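Wevine Pricing Game – Classroom Set

A boxed set for teaching price competition between two or three sellers. Each player picks a price in secret, cards are turned over, and the lowest price takes the market. Ties split it.

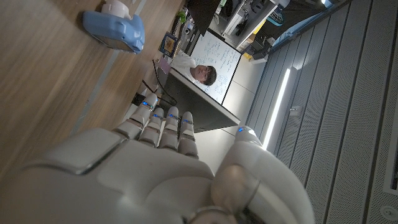
The box holds 400 demand cards, 13 cost cards and a payoff pad. Play runs for two class periods. The Perkness edition adds capacity limits – useful once students have seen prices fall to cost.

Refill pads sold separately.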